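The Vukuden is a portable dance floor panel system for studios, touring companies and rehearsal rooms. It is a sprung subfloor with a separate roll-out vinyl surface, sold as a kit or as loose panels. The current version replaces the Mark 1 floor, which remains supported for spare parts only.

## Intended use

The floor is designed for ballet, contemporary, jazz, hip-hop and commercial choreography in soft shoes, sneakers or bare feet. Tap and flamenco can be danced on the panels with the optional hard surface, sold under the name Barkness. Do not tap directly on the vinyl. Metal plates cut it, and cuts of this kind are not covered by the warranty.

The floor may be laid on concrete, tile, sealed wood or low-pile carpet glued to a solid base. It may not be laid on grass, gravel, loose carpet or carpet with padding. Outdoor stages are permitted if the deck is level and covered.

## Panel construction

Each panel has three layers:

- a birch plywood top skin, sanded and sealed on all faces
- a second plywood skin, laid with the grain across the first
- closed-cell foam blocks bonded to the underside in a staggered pattern

The foam blocks are supplied in two densities. Medium is fitted unless the order states otherwise, and suits mixed adult classes. Soft is intended for children's classes and for companies whose repertory has a lot of floor work. Dancers used to a hard stage sometimes find the soft block slow on takeoff, and we advise trying a sample panel first. The two densities must not be mixed in one floor.

Panels join with a tongue on two edges and a groove on the other two. There are no loose connectors. A cam lock at the midpoint of each grooved edge pulls the joint closed and is turned with the hex key supplied.

| Item | Value |
|---|---|
| Panel length | 1000 mm |
| Panel width | 900 mm |
| Surface supplied | Roll vinyl, matte |
| Surface colors | Black, gray |
| Optional hard surface | Barkness |
| Foam density | Medium or soft |
| Edge ramps | Sold separately |
| Joint | Tongue and groove with cam lock | 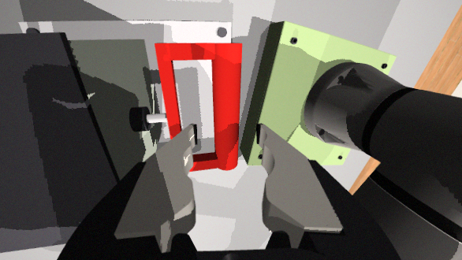 **Can the floor be left down permanently?**

Permanent installation is fine on a dry, level base, provided a gap is left at every wall for the wood to expand. Lift one edge panel twice a year and check the underside for moisture. If the building sits on a new concrete slab, let the slab cure fully and lay a vapor barrier before the panels go down.

## Laying the floor

Bring the panels into the room the day before and leave them stacked flat with the heating or cooling at its normal setting. Sweep the base. Grit under a foam block will be heard as a click each time a dancer lands near it.

1. Mark a straight line along the longest wall, leaving the expansion gap.
2. Lay the first row with the grooved long edge facing into the room.
3. Close each cam lock a quarter turn. Do not force it further.
4. Start the second row with a half panel so that the joints are staggered.
5. Continue to the far side, checking the line every third row.
6. Fit the edge ramps to all open sides.
7. Roll out the vinyl, let it relax, and tape the seams.

Two people who know the system can lay a small studio in a morning. A first installation takes longer, mainly because of the starting row. If that row is out of line, the error grows with each row after it and the last cams will not close.

Vinyl should run from downstage to upstage or from side to side according to house practice. For touring, most companies run it side to side so that the seams are less visible from the front rows. Tape only after the rolls have lain flat for several hours. Tape applied to cold vinyl will pucker once the stage lights are on.

## Surface and grip

The supplied vinyl has a matte finish with moderate grip. It is suited to pointe work without rosin. Rosin may be used on the Barkness surface but not on the vinyl, where it builds up in patches and has to be removed with a solvent cleaner.

Grip changes with humidity. In a dry room in January the surface will feel faster than it does in summer, and a damp mop before class is usually enough to correct this. Do not use household floor polish, oil soap or any product containing wax. 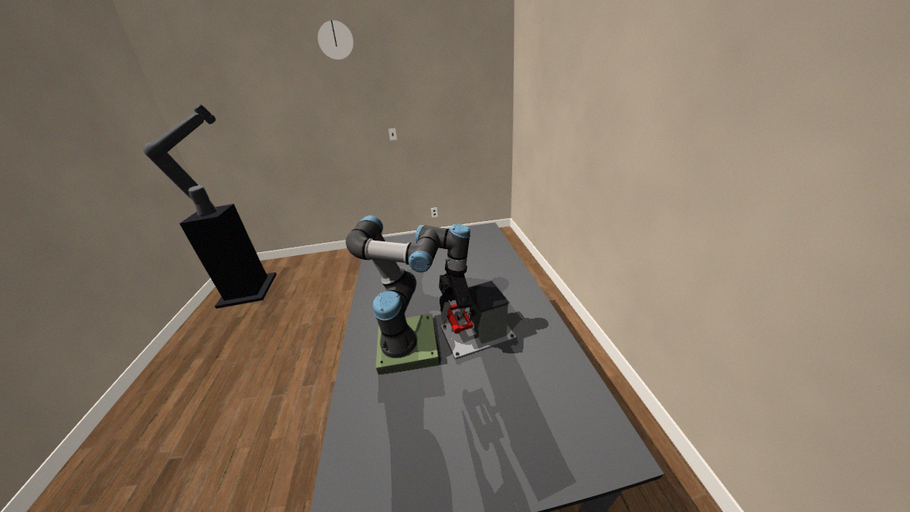 Clean with a neutral detergent diluted as stated on the bottle, and rinse with clear water. A machine scrubber may be used with a soft pad if the panels are covered by vinyl. Bare panels are wiped by hand with a well-wrung cloth. Standing water at the joints will swell the tongues, and a swollen tongue has to be replaced with the whole panel.

Shoe marks come off with a white eraser pad. Tape residue is best lifted with the residue remover sold for the vinyl, part 254. Test any other product on an offcut.

## Transport and storage

Panels travel flat or on edge in the Tesfamariam cart, which has fixed slots and two locking casters. The cart passes through a standard single door. Load the heaviest row first and keep the cams facing the same way. Vinyl is always stored on its core, with the dance side out, and never stood on end.

Do not store panels in an unheated truck between seasons. The foam recovers slowly from long compression in the cold, and a floor laid straight from the truck will feel dead for the first few rehearsals.

## User report

The following comes from Yasir Paracha, rehearsal director of the Zernstead company, which tours a mixed contemporary and hip-hop program on a medium-density floor.

> We lay it on whatever the venue gives us. The worst was a tiled lobby with a slope you could see. The panels followed the slope but the joints stayed shut. My one complaint is the cam key, which is too short for cold hands at the end of a get-out. We bought longer ones.

A long-handled key is now included with every kit.

## Spare parts

- Cam lock, single — supplied with screw
- Foam block set for one panel, medium or soft
- Edge ramp, straight or corner
- Long-handled hex key
- Seam tape, black or gray
- Conversion strip, part 1564, for joining current panels to Mark 1 panels

The conversion strip allows an existing Mark 1 floor to be extended. Place the older panels at the back or sides. They will have lost some spring, and the difference can be felt when a phrase travels across the join.

## Warranty

Panels are covered for five years against delamination and failure of the bond between foam and plywood. Vinyl is covered for two years against splitting. The warranty does not cover water damage, high heels, wheeled scenery above the rated load, or panels that have been cut on site. Half panels cut at the factory are covered in full.

## Ordering

State the length and width of the clear area, the type of base, the main dance style and whether the floor will tour. We return a layout drawing with the panel count, including half panels and ramps. Check the drawing against doors that open inward, radiators and mirror rails before confirming. Sample panels in both densities are lent for two weeks; the borrower pays return freight.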